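Clutell Opens Hanger Return Points at 39 Stores

GREVHOLM — Clutell, the home storage retailer, will start taking back used plastic clothes hangers at 39 of its stores in July. Shoppers can bring in hangers of any make, and they don't need a receipt or a Clutell account.

The program follows a trial at the Grevholm store, where customers handed in hangers for 15 weeks. Hangers in good shape were sorted by size and put out on a free shelf near the entrance. Broken ones were sent to Limell, a plastics recycler that already handles packing waste for the chain.

Each store will have a return point next to the customer service desk. Staff will check every hanger for cracks, bent hooks and missing parts before it goes on the shelf. Customers may take up to 15 hangers per visit at no charge.

Hangers should be clean and free of tape, stickers and foam covers. Wooden, wire and padded hangers can't be accepted for now. Clutell plans to look at wire hangers again next year, once it has found a partner to take them.

"People clear out a closet and end up with a bag of hangers they don't want to throw away," the company said in a statement. "Most of them still work fine. A light gray hanger with a crossbar will hold a shirt and a pair of pants for years."

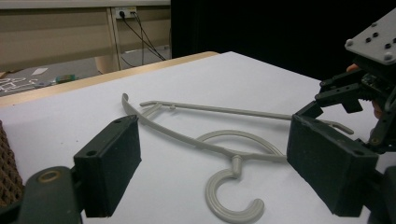 The crossbar is also the part the store teams look at first. At the Grevholm trial it was the most common place for a break, followed by the hook. Hangers with a small chip or scuff are still passed along, as long as there is no sharp edge that could snag fabric.

Return points will be open during normal store hours, except at the Chou Street store, where drop-off ends at 4 p.m. Anyone bringing more than 53 hangers at once — a shop closing down, for example — is asked to call the store first so staff can set aside space.

A list of the stores taking part is posted at every Clutell service desk. Questions from the press can be sent to the Clutell press office in Grevholm.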